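Premley amplía su catálogo de revestimientos con un panel de terrazo

La firma Premley incorpora en enero a su gama de interiores un panel impreso de efecto terrazo, con referencia 206, y una superficie de trabajo de aspecto marmóreo, con referencia 71. El panel presenta fragmentos irregulares en negro, mostaza, rosa claro y gris azulado sobre fondo blanco, con puntos negros de tamaño menor entre las piezas. La superficie es gris, con vetas blancas y tostadas. Ambos productos se han montado en un recinto de tres paredes con postes de aluminio en las esquinas.

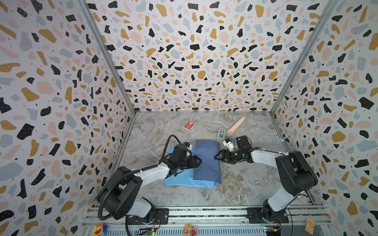

Montaje y disponibilidad

El panel se suministra en piezas de 100 cm de ancho y se fija por el canto a perfiles de aluminio, sin tornillería en la cara impresa. Según Thanasis Panagiotou, responsable técnico de Premley, el dibujo se repite cada 66 cm, dato que conviene tener en cuenta al planificar los cortes. Los textiles azules y el estuche rojo de naipes contrastan con el gris de la base.

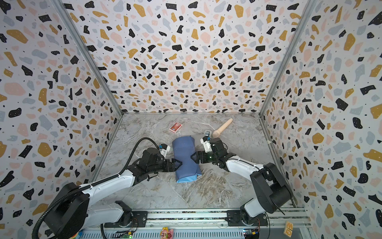
La distribución corresponde a Skotwood, que atenderá pedidos desde su almacén de Reltton. La superficie 71 se vende por separado y admite corte a medida. El catálogo incluye también los perfiles de esquina, fabricados por Kopecký, en acabado plateado.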